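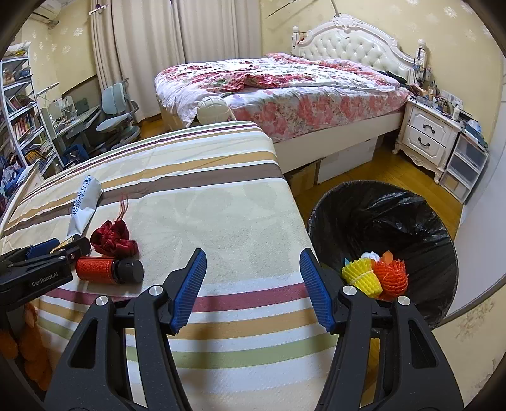
A bed with a striped blanket over it.

Trudham memory project claims 1,147 stories, but the count is hard to follow

TRUDHAM - The people behind a new collection of childhood memories say they have gathered 1,147 stories from Trudham and the old Woso settlement up the creek. They announced the figure at the library in September, to applause, and it has since appeared on a banner, a bookmark and the town website.

It is a big number for a small place. It may also be the wrong one.

The collection is called Pop, after what most families here called the grandfather and after what everyone called a cold drink. It is being put together by Vultadov, a small press that prints family histories and church cookbooks across three counties. Residents were asked to write down or record anything they remembered from growing up: chores, storms, teachers, mules, the day the school burned. The press says the printed book will be ready by spring and will sell for a price to be announced.

Wayne Petrenko, the editor in charge, said the response was "beyond anything we dared hope for" and that Trudham people "have long memories and aren't shy about it."

A reporter who asked to see the list was given a printout of titles and contributors. The titles do add up to 1,147. Reading them takes most of an afternoon, and the trouble starts on the second page. A piece called "Mama's Wash Day" turns up there, then again as "Wash Day at Mama's," then a third time as "Mondays," all under the same contributor. On inquiry, these are one recording cut into three.

Petrenko said long interviews were divided by topic so readers could find things more easily. Each part was then counted as a story. He did not have a figure for how many whole interviews and letters came in. He thought somebody at the office might.

The list of contributors is shorter. It has 51 names on it, and 14 of those people account for more than half the titles. Several of the 14 are related to each other, which will surprise no one who has lived here, and at least two of them grew up somewhere else and married in.

None of this makes the stories bad. The samples Vultadov has put out are good reading, especially a plain account of hauling ice to Woso in a wagon that leaked the whole way. But the town council was shown the large number in August, before it voted to buy copies for the school, and the large number was described to the council as proof of how widely the project had reached.

Kirstin Chisholm, who spent her childhood on the Woso road and taught history at the high school until she retired, said she was asked for a story and sent one in. She has since asked for it back.

"They wanted me to remember the creek freezing solid enough to drive on," Chisholm said. "I told them I never saw it do that. The draft came back with a truck on the ice."

Petrenko said the truck was an editing mistake, and that it came from another person's account of the same winter. He said it would be fixed. He also said that memory "has its own kind of truth," a phrase that is printed on the bookmark too.

Chisholm's view is that a story about a truck either had a truck in it or it didn't.
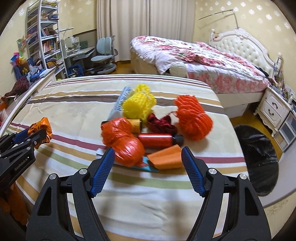

Can people who sent in a story still take it out or correct it?

Contributors can withdraw or change a piece by writing to Vultadov before the pages go to the printer. The press has not given a firm closing day, so anyone with a concern would do well to write soon and keep a copy of the letter.

There is a second number worth a look. Vultadov's flyer says that Woso had 1,513 residents "in its heyday" and that the book will bring their world back to life. The flyer gives no year and no source. The county's old tax rolls, which can be read at the courthouse by anyone willing to ask for the key, list Woso households by road, and there are not enough of them to make a town that size unless every house held a baseball team and its bench.

Asked where the figure came from, Petrenko said it was "widely known." Chisholm said she had never heard it. The librarian had not heard it either, and found it in one place only, a souvenir program from a homecoming picnic, where it appears to be the number of plates served over the life of the event.

Petrenko said he would look into it. The flyer was still up at the feed store, the bank and both gas stations this week.

The council has not said if it will take up the matter again. One member, reached by phone, said the money was already set aside and the children would enjoy the book either way. Another had not read any of it but had heard the ice wagon story was very good.

Vultadov plans a public reading at the library, with pieces chosen by the press. Chisholm said she would attend and sit near the front. Her own story, as she wrote it, runs a page and a half and concerns a borrowed sled, a fence and a neighbor's patience. The creek is in it, unfrozen.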